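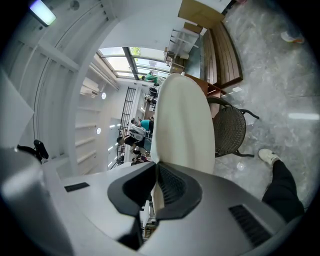

NOTEBOOK / VALUATION WORK

December, 4 min read

Picked up the Tralidley sales file again. The aim is unchanged: a price model for single-family resales in the Plostanstead district that the listing desk can use for a first asking figure before anyone visits the property. Target error is 5 percent median on held-out sales. Last run was well short of that.

Raw file has 926 closed sales. After removing transfers between relatives, foreclosures, and anything with a missing lot size, 543 remain. That is a bigger loss than I expected. Most of it is lot size. The county export leaves the field blank when a parcel was split after the original plat, and the older streets near the river have a lot of split parcels. Dropping them biases the sample toward newer subdivisions, where the model already does well.

Options for the lot size gap:
- Pull acreage from the parcel map layer and join on parcel number. Split parcels carry a letter suffix in one file and a dash in the other, so the join key needs cleaning first.
- Impute from the block median. Quick, but bad on corner lots.
- Leave them out and tell the desk the model does not cover the river streets. Not acceptable to the desk.

Going with the first. Wrote the key cleanup this morning; it handles the suffix letters but not parcels that were split and later merged back. Those get flagged for manual lookup.

Second problem: finished basements. The listing sheets count them in living area, the assessor does not. The same house can differ by 400 square feet depending on the source, and the model was reading the larger ones as cheap. Now using assessor area for everything, with finished basement as a separate column. The coefficient on the basement column came out positive and well under the main-floor rate, as it should.

Distance to the Orance rail stop was entered as straight-line distance. This is wrong for anything on the far bank, where the only crossing is the road bridge. Replaced with walking distance. Residuals on the far bank used to lean one way — model high, sale low — and most of the lean is gone.
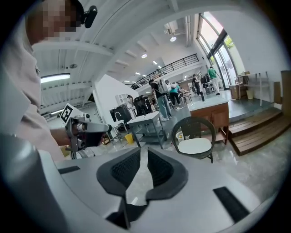
Entry continued by Daiane Pimentel
2 comments · 0 shares

Afternoon, 3:40. Reran with Leandro's cleaned keys. Notes in the order I hit things.

The time adjustment needs a second look. We index all sales to the latest month with a single district curve. Townhouses are excluded from the sample but were still in the series used to build the curve. Rebuilt it on detached houses only. The spring bump is flatter now and the late summer sales come down slightly.

Condition grade is still the weakest input. The grades come from listing agents and almost everything is marked "good". I tried the Jiang scoring sheet on a handful of old listings, going by the written remarks, and it spreads the houses out better, but it is slow and two people will not score the same house the same way. Would want both of us to score one batch blind before putting it in the model.

Year built: several records have the renovation year in that field. Easy to catch when the permit file shows an earlier structure. Not fixed yet.

Open items:
- Manual lookup of merged parcels (Leandro)
- Year built check against permits (me)
- Ask the desk whether seller credits are netted out of the recorded price. I assume they are not.
- Hold out the river streets as their own test set and report the error separately

Do not send the desk any numbers from today's run. The old condition grades are still in it.

— D.P.

Added later: the permit file is keyed by street address only, no parcel number. Leandro Henríquez has an address table from the earlier rental study that may cover the gap. Check the unit numbers before joining.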